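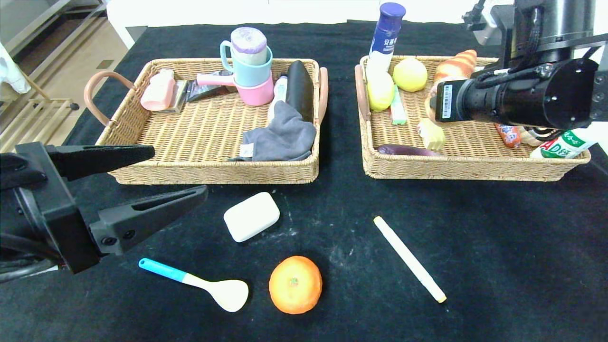 Cell at the sorting table, both baskets in place, left gripper open.

Zudia automation workshop
Minutes of the maintenance meeting for the two-arm sorting cell, September

Present: cell operator, maintenance technician, software engineer, safety representative, workshop lead (chair). The purchasing clerk joined for item 5. Minutes were taken by the maintenance technician.

Start 9:30.

1. Minutes of the last meeting

Accepted with one correction. In the item about spare parts it was written that the finger screws were ordered. They were only reserved. The order was sent later.

2. Condition of the left arm

The operator reported that the left gripper does not always open to the same width after a long pause. In the log there are 113 open commands from the last test series, and in 2 of them the fingers stopped before the full opening. Both happened directly after the lunch break. The software engineer has compared the motor current for these two commands and found it a little higher than normal, but still under the limit which stops the arm.

The technician took off the finger covers and found old grease with fibers in it. The grease was removed and new grease was put in, the type from the Brakosen manual. After this the gripper was opened and closed 40 times without load and no short opening was seen. The chair does not want to close the point yet. The same test must be made again after a pause, with cold motors.

Decision: grease check of both grippers goes into the monthly list. The left gripper stays in use.
Action: technician repeats the test before the morning shift and writes the result in the cell book.

3. Right arm, cable and end unit

There was a long discussion about the cable along the top of the right arm. When the wrist turns far to the outside, the cable becomes tight, and the operator has heard a small click from the clamp. The technician proposed to move the clamp back toward the elbow and give the cable more length. The software engineer asked if the loop can then touch the basket rims when the arm is low. It was agreed to try it first with a loose strap and move the arm by hand through the low positions.

The safety representative reminded everybody that the arm must be in hand-guiding mode for this, with the key in the pocket of the person who holds the arm.

The label on the end unit must stay readable. It is used at the inventory check. Please do not put tape over it, also not for a short time.

Action: technician and operator together, cable trial. Software engineer limits the wrist angle in the program until the trial is finished.

4. Table and baskets

The cell is now set up with the black tablecloth and the two rattan baskets with loop handles. The operator is satisfied with the cloth - it gives less reflection than the bare table top and the cameras find small objects better. But light dust is easy to see on it. In the present setup there are faint white marks around the soap box. The software engineer said that such marks can be taken for an object edge if the light comes from the side. The cloth is to be wiped before every series, and shaken out at the end of the shift, outside of the cell.

The basket handles were also discussed. They stand out at the sides, and a finger can catch in a handle when the arm goes away sideways. The rule from now on is that the arm goes straight up first and only then to the side. The program for the left arm has this already. The right arm program does not have it.

Tall or overhanging things: the operator asked how to treat objects that do not lie fully inside the basket, for example the white bottle with the green label at the front right corner of the right basket. The chair answered that objects may hang over the rim in a mixed series, but not in a calibration series. For calibration both baskets must be empty.

The loose objects in front (soap box, spoon, mandarin, marker) are accepted as the starting set. The marker is the most difficult for the fingers because it is thin and it can roll. The technician would like to try finger pads with a softer surface. See item 5.

Decision: wipe the cloth before each series. Straight-up rule for both arms.
Action: software engineer changes the right arm program.

5. Spare parts

The purchasing clerk reported that the soft pads can be delivered by Won. Lukodo also has pads, but only in a thicker type, and with these the fingers would not close completely on the marker. One set from Won will be ordered for trial. If the pads are good, a second set is ordered for the right side.

The part number for the cable clamp was missing in the request. The technician will add it. The clerk asks again that requests come with part number and quantity, otherwise they wait.

6. Cell book and log

Entry 171 in the cell book has no signature and it is not clear which arm it is about. The person who wrote it is asked to complete it. New entries must say left or right in the first line.

The clock of the log computer was four minutes behind the wall clock. It was corrected during the meeting, so older times in the log must be read with this difference.

7. Other points

The operator asks for a second emergency stop button on the floor side of the table. The safety representative will look at the distance and the cable way and bring a proposal.

Next meeting after the cable trial, same room. The operator brings the cell book.

End 10:40.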